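Chapter 4
Gathering Examples

4.1 What counts as an example
4.2 Choosing the objects
4.3 Recording a session
4.4 What to throw away
4.5 Exercises

Chapter 3 treated the learning system as a box that takes in examples and gives back a rule for acting. We said very little about where the examples came from. In most working labs, that question takes up more hours than the learning does, and the choices made at the table are hard to undo once the training run has started.

By an example we will mean one complete attempt at a task, stored with everything the system could sense while the attempt was made: camera images, joint angles, and the commands sent to the arm. A single image is not an example in this sense. Neither is a recording that starts after the arm has already begun to move, although files like that turn up in almost every collection.

4.1 What counts as an example

Suppose the task is to pick up an item named by the operator and put it back down somewhere else on the table. The items should differ in ways that matter to a hand. A foam cube gives when it is squeezed. A brush can be taken by the handle or by the body, and these are two different grasps. A metal screw asks for a precision that a sponge does not.
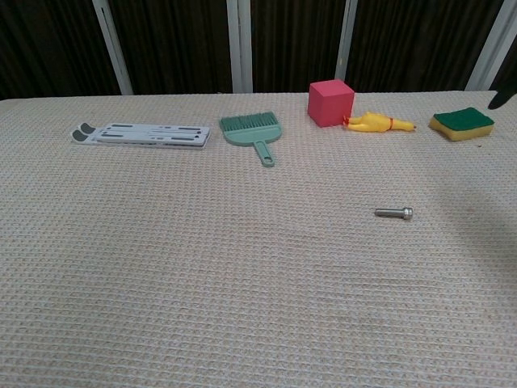 Figure 4.1 Household items in a row on a textured cloth, with one small screw set nearer the front.

Spacing deserves attention before anything is recorded. If every item stands well apart from its neighbors, the system will learn grasps that assume free space on all sides. In Figure 4.1 the rubber chicken touches the cube, and a hand reaching for either one has to deal with the other. A collection should contain both kinds of layout, and the record for each attempt should say which kind it was.

The cloth matters too. A system trained on one cloth may come to depend on its pattern without anyone noticing until the cloth is changed. The Hinden collection, which we use in the exercises, was recorded on 3 surfaces for this reason. Its first version, finished in July, used only one, and the arm's success rate dropped sharply when the table was covered with something else.

4.2 Choosing the objects

The Hinden list has 13 items. Each was recorded in 30 attempts on each surface. Whether that is enough depends on how much the attempts differ from one another. Thirty attempts from the same starting position carry less information than ten from ten positions, and they take nearly as long to record.

Size, stiffness, and shape are the usual headings when a list is drawn up. We add a fourth, which is how the item lies when it is put down. A cube rests on a face and stays there. A long, soft item can settle differently each time, and the recordings will show a spread of poses that no one had to plan.

A hand with several fingers brings its own demands. The operator must decide whether the palm comes down from above or in from the side, and the decision should be kept the same within a batch or varied on purpose. Drifting from one to the other over an afternoon gives a batch that is difficult to label later. 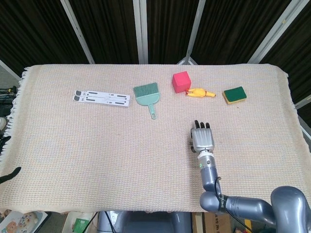

Borkari objected to this whole way of working when an early draft of the chapter was passed around. You are teaching people to tidy the data before they know what the system finds hard, the note in the margin read. Let them collect a rough batch first, train on it, and look at the failures. Then they can write the list.

We have kept the order of the chapter, but the objection is a fair one, and Section 4.4 takes it up again. A rough first batch is cheap if the recording equipment is already running. It costs a good deal more if the cameras still have to be calibrated, and for that case we recommend starting with the short checklist at the head of Section 4.3.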